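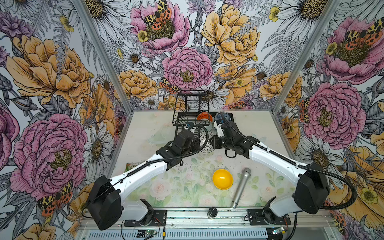 My grandmother had a theory that you could tell everything about a household from what was left on the draining board. She would come in at the back door, take off her hat, and have a good look at it before she had so much as said hello to any of us. I have thought of her a great deal this past month, because I have been spending my afternoons in other people's kitchens, looking at how they do the washing-up and where they put it all afterwards.

It began in February, when our dishwasher gave up for good and I found myself at the sink again after sixteen years of stacking and pressing a button. I was cross for a week. Then I noticed I had started to like it -- the warm water, the window, the wireless going in the next room -- and what I really minded was the rack. Ours was a plastic thing which tipped over if you gave it a saucepan. So I asked around for people who had thought about it properly, and was told by more than one of them to go and see Lovely Cabanatuan in Prilldale.

Lovely ran the kitchen at a small guest house in Skunham for years, and she is of the firm opinion that bowls are the whole problem. "Plates want to stand up," she told me, pouring tea before I had got my coat off. "You put a plate in a slot and it stays there all day. A bowl has its own ideas." Her late aunt in Estrella stacked bowls upside down on a folded towel and had done with it, but Lovely says the air never gets in, and you lift them up to find a ring of damp underneath. She tips hers on their sides, every one, and she has a good deal to say about which goes in first.

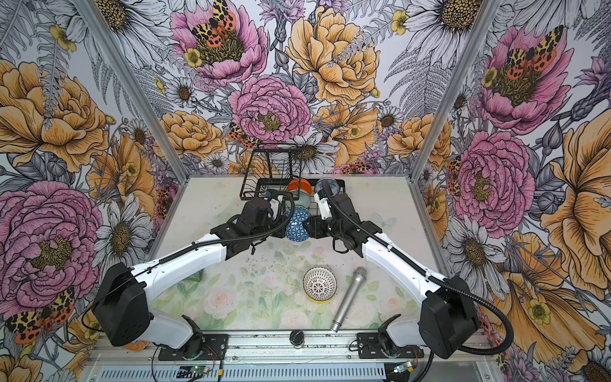
Page last changed: 18 Mar 2022

Colour comes into it too, which I hadn't expected to be writing about in a piece on drying dishes. We have had such a long run of white china in the shops that I had forgotten how cheerful it is to see an orange bowl propped up next to a blue floral one, with a bit of mint green in front. None of it came as a set and none of it needs to. Blue and white will get along with nearly anything, and orange, being on the other side of things altogether, makes the blue look bluer. Put the lot against a wallpaper of great pink peonies and golden ones, with spotted moths sitting about among the petals, and you would think it would be far too much. I find I could look at it all day.

Wallpaper in a kitchen makes some people nervous, I know. Rogelio Salazar, who hung paper for a living until his knees objected, says the thing is to choose a pattern that is busy enough to forgive you. A plain pale wall shows every splash. A wall full of ferns and daisies and thistles, drawn in black line with the colour put in after, will keep your secrets for years. He'd have a wipeable one near the sink, mind you, and he would not put anything good behind a cooker.

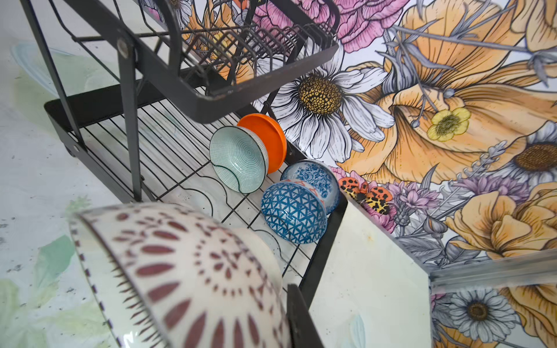 Words by Jonalyn Pangilinan

But back to the rack itself, and to what I would look for if I were buying one tomorrow (and I very nearly am). Two tiers, if you have the height for it. The upper basket with its narrow slots does for plates, and the lower one, a flat grid with wavy wires running along it, is where the small bowls go. The wave is a clever bit of bending. A bowl set on its edge will settle into it, and the next one can lean against the first, pattern outwards, so that you see the painted side and the foot ring as well. I am fond of a decorated foot ring. A band of red zigzags round the bottom of a blue bowl is something you would never see at the table, and it seems a nice reward for whoever does the drying.

Black wire is handsome but it does show its age. Look closely at any rack that has earned its keep and you will find scuffs along the rim and a few specks the colour of rust. Dindo Bautista at Proltow, the hardware shop I have been going to since I was married, tells me people bring them back over this and he sends them home with a soft brush and a talking-to. Dry the rack itself once a week, he says. Turn it over, do the legs and the bolts, and leave it upside down by the window for an hour. I had honestly never once dried a drying rack in my life, and I am 58.

As for the worktop underneath, Lovely is all for leaving it alone, and wiping up as she goes. I have gone over to a mat with faint roses on it, very washed out, the sort of thing you could put a hot cup on without a pang. 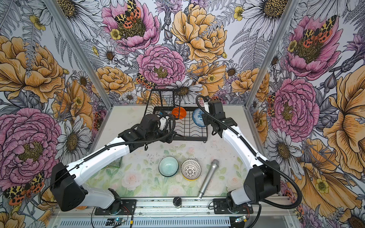
Orange and blue side by side in the rack, with peonies behind.

The order of things, for those who asked: glasses first while the water is clean, then cutlery, then bowls, then plates, and pans last of all. Benjie Navarro, my neighbour, does it precisely the other way about and swears the soaking is easier. We have agreed not to discuss it over the fence. I put my bowls at the right-hand end of the rack now, and I leave a gap on the left for lids and whatever else comes along late, usually a cup somebody has found upstairs.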